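To: Loltholm Shared Workrooms, all members
From: Banafsheh Hashemi
Date: April 4, 2025
Subject: Re: Care and clearing of the wooden worktops

Dear members,

Further to the message quoted at the foot of this one, the Workrooms Office has now reviewed the arrangements for the wooden worktops at Merstead and wishes to set out the procedure that will apply until the end of June.

The worktops are butcher-block, made up of long narrow strips. They were last sanded and oiled by Yurchenko before the present agreement came into force, and the cost of doing so again falls on the shared budget. Members are therefore asked to treat the surface as part of the equipment of the room. Knots and darker streaks belong to the timber and need not be reported. Rings, scorch marks and raised grain should be entered in the worktop book, with the room number and the initials of the person making the entry.

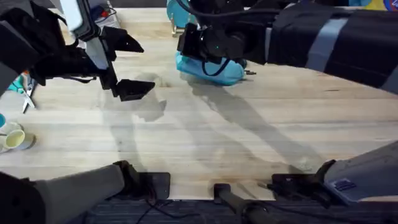
Anything soft left on a worktop at the end of a session, including cloths, bags and covers, is to be picked up before the surface is wiped. Small connectors and similar loose parts go into the parts tray and not into a pocket or a drawer. The Office has received 17 requests this quarter for replacement connectors, several of which were later withdrawn when the missing pieces were found under cloths.

Wiping down is to be done with a cloth wrung out well, following the direction of the strips. Liquid should be sprayed on to the cloth and never directly on to the timber. Spray bottles may stand on the worktop while in use, but should go back to the shelf by the sink afterwards. Cloths with frayed ends may continue in use for wiping and should be put in the rag bin once they begin to shed. A fresh supply of 48 has been ordered through Fivine.

Members have asked whether a ring that remains after wiping should be treated on the spot. The Office's position is that it should be left for a day and looked at again.
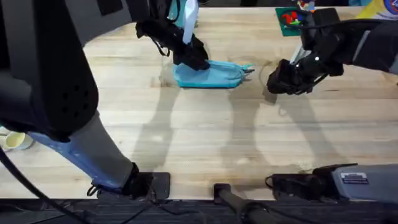

Bohdan Skoryk has written to say that a day is too short in the back room, where the heating goes off early, and that two would be fairer before an entry is made. He adds that rings he had entered in the book on a previous occasion had faded by the time anyone came to inspect them, and that the inspection was charged all the same. The Office accepts the point. The period for the back room will be two days, and the inside cover of the worktop book will be amended accordingly.

On the matter of oiling, members are reminded that this is not to be undertaken individually. Oils differ, and the wrong one can leave the surface tacky for weeks. Requests should be sent to the Office in the usual way, and a worktop that has been oiled will be out of use for 16 hours. A card will be placed on it.

Plates, bags and stands also come within the clearing rules. A plate may remain upright in its stand on the worktop during a session. At the close, plate and stand go back to the cupboard together. Plastic bags with a printed label are to be kept if their contents are still in use, and otherwise flattened and put with the recycling.
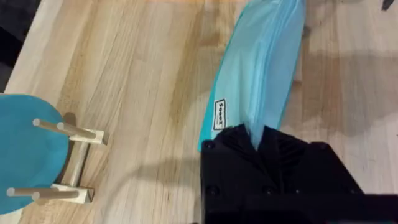
CHARGES AND REPORTING

No charge is made for ordinary marks. Where a worktop has to be sanded outside the regular programme, the group booked for the session concerned may be asked to contribute up to 200 pounds. The Office will write to the group first and allow it time to reply.

Entries in the worktop book are read on the first working day of each month. Urgent matters should come to this list or to me directly.

Yours faithfully,
Banafsheh Hashemi
Workrooms Office, Loltholm

> From: Bohdan Skoryk
> Subject: Care and clearing of the wooden worktops
>
> Dear Banafsheh,
>
> Could the Office please confirm in writing what is expected of us
> at the end of a session at Merstead? The notice by the door says
> "leave clear", and the booking form says "leave as found". These
> have been taken to mean different things.
>
> I should also be grateful to know who is permitted to oil the
> worktops, and with what.
>
> With kind regards,
> Bohdan Skoryk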